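3.2 Where people say they sit

I went into the home interviews thinking I'd be asking about sleep and nothing else. That was the plan, anyway! But by the second household in Punerham I had already given up on the script, and most of what I want to talk about in this section comes from the bits that weren't on it. 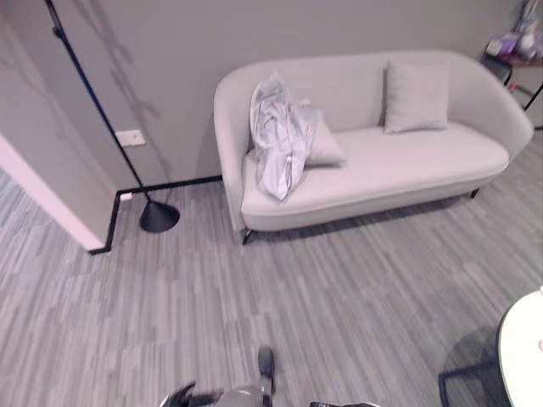
Figure 4. A light gray loveseat with two throw pillows and a garment left on the seat.

The question that got people going was a small one: "What do you do between dinner and bed?" I had put it in as a warm-up. People would start with television or the dishes, and then they'd drift into when they nodded off, who woke them, and whether that counted as sleep (most of them said it didn't, and were pretty firm with me). None of this shows up in the Pace diary, where the first thing you fill in is the time you got into bed.

So I changed the diary. From January on, the evening page had a blank line for "any dozing before bed," and I left the wording loose on purpose. Frans Claeys, who coded the pages with me, wanted a tick box with lengths of time on it. I can see why - blank lines are a pain to code - but I'd watched people go back and forth over the word "nap" and I didn't want to pick for them. We ended up sorting the answers into 3 groups after the fact: no dozing, dozing they meant to do, and dozing they didn't.

The third group is the one I find interesting. In 11 households, at least one person wrote down an unplanned doze and then, on the next page, rated the night as poor. They hardly ever linked the two themselves. When I brought it up at the follow-up visit, I mostly got a shrug, or a story about work.

I don't want to push this too far. The sample is small, all of it comes from one town, and the people who write a lot on a blank line may just be people who like writing. Section 3.3 goes through the bedtimes, with and without the evening dozing counted in.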